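Section 4. Setting Out the Ellery Walking Loop

If you've got your kit together from Section 3, you're ready to go outside and lay the thing out. The full loop is 1170 feet, starting on the plaza, running up the long concrete path toward Dritness Hall and coming back down beside the grass. I've set it out more times than I can remember and I still read these steps off my clipboard, so please don't try to do it from memory your first time!

You'll want:
the Dramer measuring wheel
14 flat rubber markers, the thin ones (not the tall cones, they blow over)
sidewalk chalk, one light and one dark
the course sheet and a pencil
a stiff hand broom

Early morning is my favorite time for this, say 7 to 8:30. Later in the day you spend half your time stepping out of people's way, and they all want to know what you're doing, and then you've lost your place on the wheel.

4.1 Finding your start

1. Go to the near end of the plaza and stand in the tan lane, the broad one that runs up the middle. Face the far curb.

2. Look to your right for the seam where the tan slabs give way to the lighter, smoother concrete. We call this the edge seam on the course sheet. It isn't perfectly straight, so don't use it as a ruler. It's only there to tell you which side of the lane you're on.

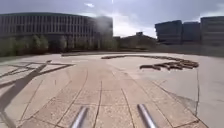 Ellery plaza: the tan lane in the middle, the lighter concrete to the right.

3. Pick a clean cross joint in the tan lane and sweep the grit out of it with the hand broom. Any joint near the bottom of the lane will do, as long as you write down which one you used. I draw a little sketch on the back of the sheet (a terrible one, but it works).

4. Chalk a short line along the joint, using the dark stick. Light chalk on pale stone is a waste of a morning.

5. Zero the wheel. Set it down with the axle right over your chalk line and push off gently.

Note: The shadows on the plaza can look an awful lot like joint lines or inlaid bands when you first walk out. If you're not sure, put your foot on it. You'll feel a joint through your shoe.

Note: Some of the slabs have speckles and stains that catch the eye. None of them are course marks. I once spent ten minutes scrubbing what I took for an old chalk dot.

4.2 Measuring the long straight

This is the easy part, and the nicest one to walk. You're going from the plaza up the concrete path with the big curved building in front of you the whole way.

1. Aim for the dark entrance opening in the middle of the curve. Choose it as your target while you're standing still and keep looking up at it as you walk. If you only watch the wheel you'll drift, everybody does.

2. Walk at your normal pace. The Dramer has a soft tire and it hops if you hurry it over the expansion joints. Every hop is a bit of distance that didn't get counted.

3. Stop at 200 feet and lay your first marker flat, off to the right side where people won't kick it. Chalk a small tick next to it too.

4. Carry on, laying a marker at each distance on your course sheet. Don't try to match them up with the joints. The slabs weren't laid out for us and the numbers won't agree.

5. When you get to the last distance listed for the straight, stop and lock the wheel before you write anything down. Lock first, then write. If your wheel is one of the older Dramers, the lock is the gray tab under the handle and it needs a real push.

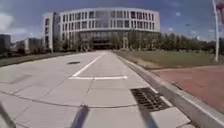 6. Turn around and pace it back as a rough check. I get around 95 steps from the first marker to the one by the end of the straight, but my legs aren't yours, so do it twice and use your own number from then on. Pencil it in the corner of your sheet.

Caution: Stay out of the space directly in front of the entrance when you make your turn. Leave plenty of room on both sides of it. If the turn feels tight, bring it in closer to the plaza and make up the difference on the return leg.

4.3 The return leg

Coming back you keep to the grass side. The broad lawn is your guide here, along with the raised curb that runs next to it. (If you're standing with your back to the plaza, looking at Dritness Hall, that's the curb on your right. On the return it'll be on your left. I mention this every time and somebody still sets out half the loop backward.)

1. Move over to the curb and line the wheel up a comfortable arm's length away from it. Don't run the tire against the curb face. It scuffs, and it'll throw off your count.

2. Unlock the wheel and walk back toward the plaza, staying parallel to the curb. You'll be on the strip of square slabs.

3. Lay the return markers on the slabs, never on top of the curb. People sit there, people step over it, and a rubber disk under a heel is no fun at all.

4. Leave the painted lines on the pavement alone. There's a long white one and a row of short dashes going across farther up, and neither belongs to the walking loop. Don't chalk on them and don't start or end a leg there. If one of your markers would land right on the paint, slide it sideways toward the curb and keep the distance the same.

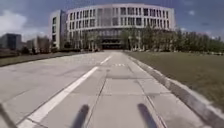 5. Check your reading when you get back to the chalked joint in the tan lane. You're looking for 1170. If you're off by a foot or two, I'd take it and go get coffee. Any more than that and you probably drifted wide on the turn, so go back and redo the return leg before you start doubting the straight.

6. Sweep up, brush off any stray ticks, and walk the loop once with no wheel at all. This is how I catch the marker I put down upside down - there's always one.

Caution: The lawn is not part of the course, even as a shortcut. The wheel reads differently on grass and your numbers will be useless.

4.4 Saving your layout

Copy your distances onto a fresh sheet while they still make sense to you. I keep mine in a Fakeck folder, the plastic kind with the snap, and the joint sketch goes in the same pocket. Write the month on the top corner too. Mine from October has a coffee ring on it and no joint marked, and I had to set the start all over again.

If you're leaving the markers out for more than one morning, check them before each walk and press down any edges that have curled. Storage for the wheel and the chalk is covered in Section 5.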